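Fouzia Lodhi lleva el almacén de menaje de Nimo desde que la empresa dejó de guardar la vajilla en armarios cerrados. El inventario actual es de 595 piezas de servicio, 117 de ellas platos llanos grandes. Hablamos con ella en octubre, a primera hora.

"El armario cerrado obliga a apilar, y al apilar se desconchan los cantos", explica. "Pasamos a cubetas abiertas en estantería metálica. Se ve el contenido sin mover nada."

El criterio de reparto es el peso - cinco kilos por cubeta como máximo - y después el diámetro. Los platos anchos se revisan por el borde antes de guardarlos. "Una fisura en el canto se abre en el siguiente lavado. Plato con fisura, plato retirado."
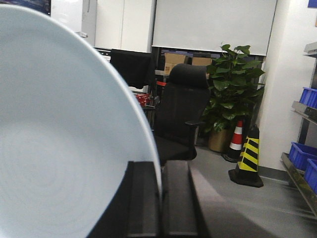
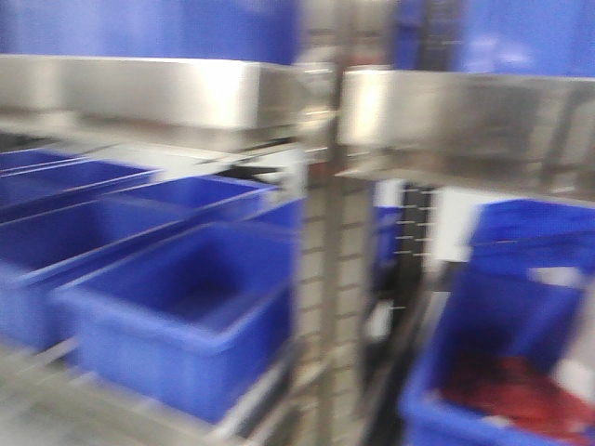
Plato azul claro y cubetas azules en la estantería metálica de Nimo.

Preguntada por el color único de las cubetas, Lodhi responde que fue una decisión de compra. "Ankica Vasić propuso un color por familia. Con reposiciones parciales ese sistema dura poco. Preferí etiquetas."

Queda pendiente la altura de los estantes. Los niveles inferiores exigen agacharse y ella quiere reservarlos para piezas de poca rotación. "La vajilla diaria tiene que estar entre la cadera y el hombro. Lo demás puede ir abajo." El cambio afecta a 177 piezas y se hará por filas, empezando por las fuentes.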